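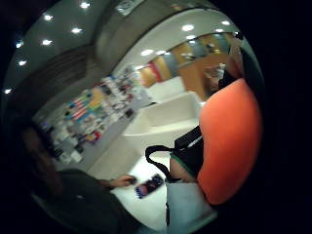
# Shop Floor Assistant (Accessories), Kemeys store

**Employer:** Sodis
**Reference:** 601
**Hours:** 17 per week, over three shifts, one of which is always Tuesday
**Contract:** permanent, with a probation period of six months
**Reports to:** Prasanna Nanayakkara, Store Manager

## Background

Sodis sells phones, cases, chargers and small accessories. The Kemeys store carries most of its range on hanging rows along the merchandise wall, with boxed goods on the shelf underneath. Customers handle the goods themselves and come to the counter for advice, fitting and payment.

Until last year, replenishment was done by hand. One assistant walked the wall with a paper list, another picked from the stockroom, and a third person was often called away from the counter to help. Two systems now do part of this work:

- **Skonduven** is the automated stockroom. Goods are held in trays. A lift and a picking arm bring the trays forward and place single items in a tote. It works from the sales record and starts a pick when a line falls below its set level.
- **Jurkura** is the stock-count software. It compares sales, deliveries and shelf scans, then issues a list of lines to be checked by a person.

Neither system works on the shop floor. Goods are hung, faced and priced by staff, and all customer contact is with staff.

## What has changed in the job

Applicants who have worked in a similar shop should read this section with care, as the balance of tasks differs from what they may be used to.

Walking to and from the stockroom has been cut back. Lifting of full cartons is now limited to delivery intake. The overnight count has been withdrawn, along with the late shift payment attached to it. Anyone comparing this post with an older advertisement for the same store will see that difference in the pay.

Time at the counter and beside customers has gone up. So has time spent on exceptions: trays that the arm cannot pick from, items with crushed hooks or unreadable labels, and counts that do not agree with the wall. Thin packets with a glossy front are the most common cause of a failed pick. An assistant clears these by hand and records the line.

The number of posts in the store has stayed the same. Two posts have changed title and one colleague has moved to another branch at their own request.

## Duties

1. Serve customers at the counter and along the wall, including help with choosing the right case for a given phone model.
2. Empty totes from Skonduven and hang the goods in their correct rows.
3. Scan the lines listed by Jurkura at the start of each shift and correct the count where it is wrong.
4. Clear failed picks from the hatch side of the stockroom. The guard door stays closed unless the lift has been stopped and the key removed.
5. Record every stop of the system in the shift log, with the tray number and the action taken.
6. Take in deliveries and load trays by item size.
7. Process returns. Opened goods do not go back into trays.
8. Replenish by hand from the paper plan when the system is out of use.

## Requirements

Essential:

- Experience of serving the public, in any trade
- Clear spoken English and accurate written notes
- Able to stand for most of a shift and to reach the upper rows with a step
- Willing to complete the safety training before working at the hatch

Useful:

- Knowledge of current phone models and charger types
- Previous use of a handheld scanner

No technical qualification is asked for. Repairs and changes to settings are carried out by the service engineer, and assistants are not expected to attempt them.

## Training

Training takes six shifts and is paid at the full rate. The first two are spent on the shop floor without any work on the systems. The next three cover totes, scanning and the shift log. The last is a supervised shift with the system switched off, so that the manual method is known before it is needed.

## Use of data

Skonduven logs pick times and stops. Jurkura logs which user account corrected a count. These records are used to find faults and stock losses. They are not used to set individual targets, and staff may ask to see the entries made under their own account. The written policy is sent with the interview invitation.

## How to apply

Send a CV and a covering note of no more than one page to the store, marked for Prasanna Nanayakkara and quoting reference 601. The note should describe one occasion when a process or a piece of equipment failed during your work and what you did next. Applications may also be handed in at the counter.

Applications close at the end of November. Interviews are held in the store before opening and include a short practical task at the wall. Please state in your note if you need any adjustments for the interview or the practical task.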